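Zwei Tage in Skaso, ohne Auto

21. September 2019

Skaso liegt auf drei Terrassen über dem Hafen, und die Stadtpläne, die am Anleger verteilt werden, unterschlagen die Höhenunterschiede. Wer nach Plan geht, plant falsch. Ich habe die Wege deshalb nach Treppenstufen und Steigung sortiert und nicht nach Vierteln. Ausgangspunkt ist in allen Fällen der Fähranleger.
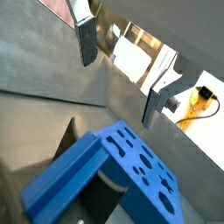
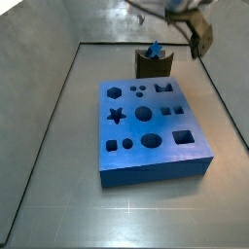
Anreise

Die Fähre ab Kidel fährt im September noch zweimal täglich, morgens und am späten Nachmittag. Die Überfahrt dauert 85 Minuten. Fahrkarten gibt es am Schalter und an Bord, an Bord nur gegen Bargeld. Reservieren lässt sich nur das Oberdeck, was bei Wind ohnehin wenig bringt. Das Gepäck kommt in die Gitterwagen am Heck. Rucksäcke darf man mitnehmen, solange sie unter den Sitz passen. Auf der Steuerbordseite sitzt man auf der Hinfahrt vormittags im Schatten.

Der Bus der Linie 2 wartet am Anleger auf die Fähre, allerdings nur auf die Vormittagsfähre. Am Nachmittag fährt er nach Plan ab, auch wenn das Schiff schon in Sichtweite ist. Ich bin ihm einmal hinterhergelaufen und rate davon ab.

Unterstadt

Die Unterstadt ist flach und in einer Stunde abgegangen. Hier stehen die alten Lagerhäuser, in denen früher Salz und Korinthen lagen. Das nördlichste ist saniert und beherbergt das Hafenmuseum. Sehenswert sind die Tidentabellen im Obergeschoss und das Modell der ersten Mole, das Erdgeschoss kann man auslassen. Die Beschriftung ist griechisch und englisch, die englische Fassung kürzt stark.

Für das Mittagessen würde ich die erste Reihe am Kai meiden. Eine Parallelstraße dahinter kocht Fotis Xenos in einem Raum mit wenigen Tischen. Es gibt keine Karte, er sagt an, was da ist. Bei mir waren es dicke Bohnen aus dem Ofen, danach gegrillte Sardinen. Ab halb zwei wird es voll.

Mittlere Terrasse

Von der Unterstadt führen zwei Wege hinauf. Die große Treppe beginnt hinter der Post und hat 195 Stufen, zwei davon sind ausgebrochen und mit Farbe markiert. Geländer gibt es nur links. Der zweite Weg ist die alte Eselsrampe am westlichen Ende des Kais. Sie ist länger, gleichmäßig steil und grob gepflastert -- mit Rollkoffer trotzdem die bessere Wahl.

Oben liegt der Marktplatz mit der Platane und dem trockenen Brunnen. Der Markt findet vormittags statt, gegen Mittag wird abgebaut. Aliki Antoniadis verkauft dort Thymianhonig und einen sehr salzigen Hartkäse, beides auch in kleinen Mengen. Die Gassen östlich des Platzes sind im Plan falsch eingezeichnet: Die dritte Querstraße endet vor einer Mauer und führt nicht, wie gedruckt, zur Kirche durch. Zur Kirche geht man durch die vierte. Sie war an beiden Tagen abgeschlossen, den Schlüssel bekommt man laut Aushang im Schreibwarenladen gegenüber.

Übernachtet habe ich in der Pension Lapointe, im Nordflügel, zweiter Stock. Das Zimmer war klein, die Matratze hart, das Wasser nach kurzem Vorlauf heiß. Zum Hof hin ist es ruhig. Frühstück gibt es ab sieben Uhr, für die Morgenfähre reicht das knapp. Catríona Brophy, die die Pension seit dem Frühjahr führt, stellt auf Nachfrage am Vorabend ein Paket hin.

Oberstadt und Flaltov-Turm

Zur Oberstadt geht es über die Fahrstraße in drei Kehren, Gehweg nur in der ersten. Wer früh losgeht, hat die Straße weitgehend für sich. Der Flaltov-Turm kostet 5 Euro Eintritt und öffnet um zehn. Die Wendeltreppe ist eng, Gegenverkehr wird unten per Zuruf geregelt. Von der Plattform sieht man bei klarer Luft bis Kidel, bei Dunst gerade bis zur Hafeneinfahrt. Ich hatte Dunst.

Hinter dem Turm beginnt der Kammweg nach Westen. Er ist rot markiert, nach dem zweiten Gatter allerdings lückenhaft. Am Wasserbehälter muss man sich links halten, der deutlichere Pfad rechts endet an einem Ziegenstall. Wasser gibt es unterwegs keines, Schatten kaum.

Rückfahrt

Die Nachmittagsfähre legt vom äußeren Steg ab, nicht vom Ankunftssteg. Der Wechsel ist nur auf einem Zettel am Schalter vermerkt. Für den Abstieg aus der Oberstadt bis zum äußeren Steg habe ich knapp eine Stunde gebraucht, mit einer Pause auf dem Marktplatz.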